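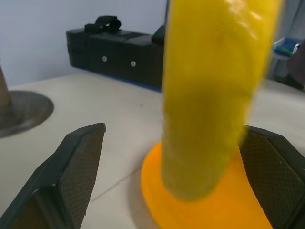

Gripper slips on a part with a wide foot: what to check

The usual advice when a gripper drops things is to turn up the force. I don't trust it. On our Mogensen bench arm we did exactly that, and the part with the flared base still slid out, only faster and further.

Before you touch any setting, stop the arm and use the lockout. A software pause is not a lockout, whatever the Cima manual seems to suggest.

1. Look at where the fingers close. If a pad meets the foot of the part before it meets the upright, you are squeezing a slope. Raise the grasp height by 3 mm and try again.

2. Clean the pads. Textured pads fill with dust, and ours had been through 1,000 cycles without a wipe. Use a dry brush first.

3. Check both pads for wear. Hasumero says to replace them as a pair. I would like to see the evidence, but I have no better rule.

4. Read the log for the force reached, and ignore the force you asked for. Our log said "grasp OK" on every drop. All that message means is that the fingers stopped moving.

5. Clear anything standing near the part, then run 90 picks at low speed with your hands out of reach.

If it still slips, look at the wrist mount. A loose one can pass the Osum self-test, so check the screws with a key.

We have had no drops in 300 picks since raising the grasp. I wouldn't call it fixed yet.

Last edited 12/07/2026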